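Collection log, Strand bench, January, 7:40 pm

Long day, good day! We ended on 369 usable takes with the hand-held gripper, which puts us a lot closer to the 1,000 I promised the Dimari people (I know, I know, I promised it for December). Writing this down before I forget which settings we landed on.

Morning was slow. The first batch came off the card with the clock running ahead of the motion log, so every grasp looked like it closed before the fingers had got anywhere near the thing. I spent an hour blaming the sync script and then found I had simply loaded last month's offset file. Swapped it, reran, all fine. I threw out 189 takes before I spotted that and had to fish them back out of the trash folder – please, whoever is on next, look at the offset file before you delete anything.

After lunch we moved on to handovers and general messing about with objects near people. The tabletop stuff is getting boring for the model. Plotum (the small policy, not the big one) already does fine on mugs and boxes on a flat surface, and then it goes to pieces the moment there's a person behind the object. It grabs at sleeves. It grabs at hair, once, in replay, which made us all wince. So what I want is plenty of takes where a face and a shirt and a bunch of straps and cables are right there in view and the gripper still has one clear thing to care about.

Big, round, shiny things are the other gap. Nearly all our objects so far fit inside the fingers with room to spare, and the width estimate gets silly when something fills half the view. I'd like a quarter of the next 400 to be oversized.

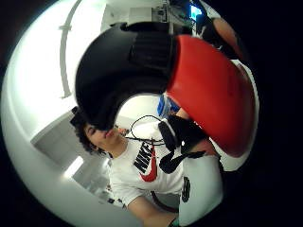

I'm also going to stop trimming the starts so tightly. The Dranitz set was trimmed to the moment of contact and I'm pretty sure that's why the policy learned nothing about approach – it just teleports, more or less, and hopes. Two seconds of lead-in from now on, even if it's dull.

Labels: keep "two-tone" as a tag, drop "shiny", we were all using it differently. If the object is up against someone's head or chest, tag it "near body" as well.

To do: charge both packs overnight, wipe the lens, copy the evening takes to the second drive, rerun Plotum on the new batch and see if it still goes for the sleeves.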